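Home studio > Monitoring > Passive nearfield loudspeakers

Dolier 610 Passive Nearfield Monitor

The Dolier 610 is a two-way passive loudspeaker for mixing and reference listening at short distances. It is built by Gralska and replaces the Duda monitor, which remains available as refurbished stock only. The crossover has been redesigned and the port moved to the front panel, so the cabinet can be used closer to a wall than its predecessor. Drive units are not interchangeable between the two models.

Sound

The 610 is voiced flat through the midrange, with no lift in the upper bass. Vocals, snare and guitar sit where the recording puts them. Buyers used to hi-fi speakers may find the balance plain at first, particularly on older rock and dance records with a quiet bottom end. A level switch on the rear panel reduces the tweeter output by 2 dB for use in untreated rooms with hard floors and bare walls. Leave it at zero when checking a master.

Bass extension is limited by cabinet volume. For electronic music, or for any session where the lowest octave matters, add the Jireck subwoofer and use its built-in high-pass filter to relieve the main pair.

Specification

Type: two-way, passive, front ported
Nominal impedance: 8 ohms
Crossover: second order, 2.4 kHz
Connection: binding posts, bare wire or 4 mm plugs
Depth without terminals: 433 mm
Sold as: matched pair

Amplifier matching

Any stable stereo amplifier rated between 30 and 120 watts per channel into 8 ohms is suitable. An amplifier driven into clipping is more likely to damage the tweeter than a larger one used with care. Keep cable runs equal in length. Valve amplifiers may be used from the 8 ohm tap.

Placement

Set the pair so that the two cabinets and the listener form an equal-sided triangle, with the tweeters at ear height. Some 1,000 mm per side is a good starting point at a desk. Angle both cabinets inwards until the axes cross just behind the head. Reflections from the desktop will colour the lower midrange, and tilting the cabinets back by a few degrees reduces this. Foam wedges are supplied. Do not place the cabinets on their sides, as the crossover is aligned for vertical use.

Allow 20 hours of ordinary playback before making fine adjustments to position. The woofer surround is stiff when new and loosens with use.
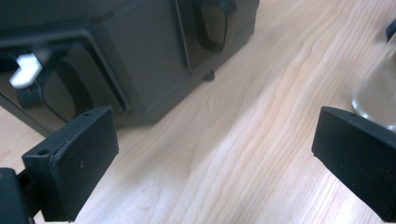 In the box

Two matched monitors, four foam wedges, a printed response chart for the pair and a setup sheet. Speaker cable is not included. Grilles are sold separately and should be removed for critical work.

Warranty and spares

Drive units and crossover boards are covered for five years from purchase. Replacement tweeters are held in stock and can be fitted with a hex key. Woofers must be returned to the workshop, where the pair is measured again and a new chart issued. Damage caused by overdriving is not covered.

© Gralska Audio. Prices include VAT. Contact | Delivery and returns | Back to top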